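The rack has found its spot at last

July 31, 2026

I've been promising myself a proper rack for the worktop ever since we moved to Conidcombe, and after 14 months of balancing things on a folded tea towel I've finally gone and done it! It's wooden, with a lovely glossy honey colour and wavy sides, and clear ribbed plastic between the rails. I paid £12 for it at the second-hand shop on Clostance (they wanted more, but I dithered so long by the till that I think they took pity on me). 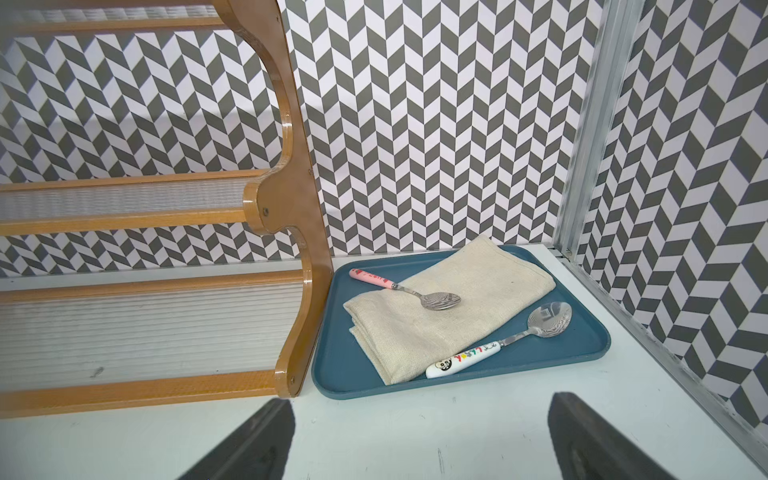 I did wonder whether all those curves would be too much next to the zigzag tiles, which are quite busy enough on their own, but I've grown fond of the pair of them. The plastic still wants a good going over with warm soapy water and an old toothbrush, and I'll get to that in August when my sister's been and gone.

The rest of the worktop is as muddled as ever, I'm afraid. I never can decide where the bowls should live, and wherever I wipe there's always another crumb. 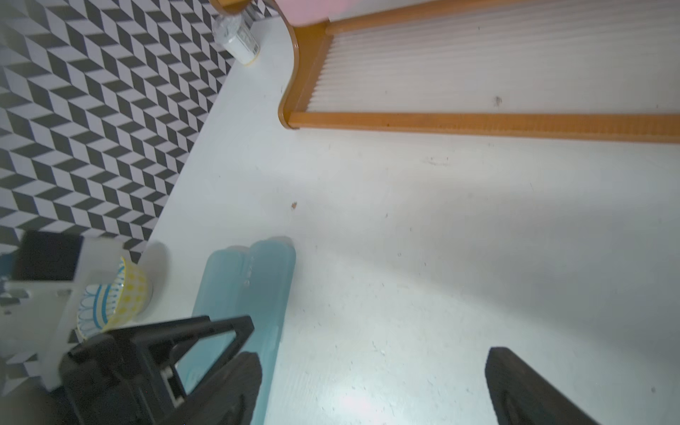
My yellow bowl with the blue and white inside, over by the tiles.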